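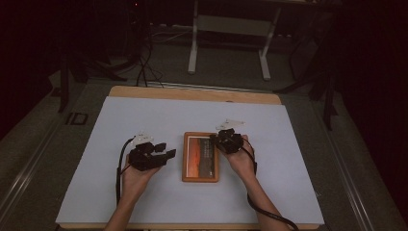

Mooring buoys at Lullow reef: worth paying for?
Diving and Marine Life > Conservation projects

saltmarsh_pete
Posted August 2022

The Emisari dive club wants to put permanent mooring buoys on the reef at Lullow so boats stop dropping anchor on it. They're asking for 500 a buoy from anyone who uses the site. I've dived there since I was a teenager and the north side is in a poor state, lots of broken sea fan. Has anyone here been through this at another site? Did boats use them?

kelpie39
We had them put in at Nanar. The charter boats used them from the first week. Private boats were mixed. Some people tie up, some still anchor on the sand next to it and swing over the reef anyway.

Dogfish
I don't agree with it. Put a buoy on a reef and you've put a signpost on it. Lullow is quiet because you need to know the marks. With buoys you'll get every rib on the coast parked there in summer and the divers will do more damage with their fins than the anchors ever did.

saltmarsh_pete
It isn't that quiet now, Dogfish. I counted 39 boats over the Easter break in April, and most of them had an anchor down.

Dogfish
Over the whole break? That's not many.

saltmarsh_pete
It is if they all anchor in the same place.

Catherine Gillies
I help with the survey at Nanar. We logged 1,509 sea fans on the fixed transects before the moorings went in and we go back over the same lines every year. New breakage is down near the buoys. Further along, past about 200 metres, there's been no change. I wouldn't claim more than that. Dogfish has a point on diver numbers, they did go up, and we don't have a good way to measure fin damage.

wrasse_and_tea
Who looks after them once they're in? The chain on ours wore through in two winters and the club had no money left for a new one. Ask Emisari what they've set aside for servicing before you hand over anything.

kelpie39
Same question from me. Also ask what the ground tackle is. A concrete block with loose chain scours a circle in the seabed. Ours have a mid-water float to keep the chain up.

saltmarsh_pete
Good points, thanks. The letter says Sutherland will do the installation but says nothing on servicing or the type of chain. I'll email them.

Dogfish
Ask them about a speed limit as well while you're at it.

saltmarsh_pete
Got a reply. Mid-water floats, yes. Yearly inspection is "planned" but not paid for. No answer on the speed limit. I'm going to put in for one buoy if they'll put the inspection in writing.

wrasse_and_tea
That's what I'd do. Get the weight limit for boats in writing too.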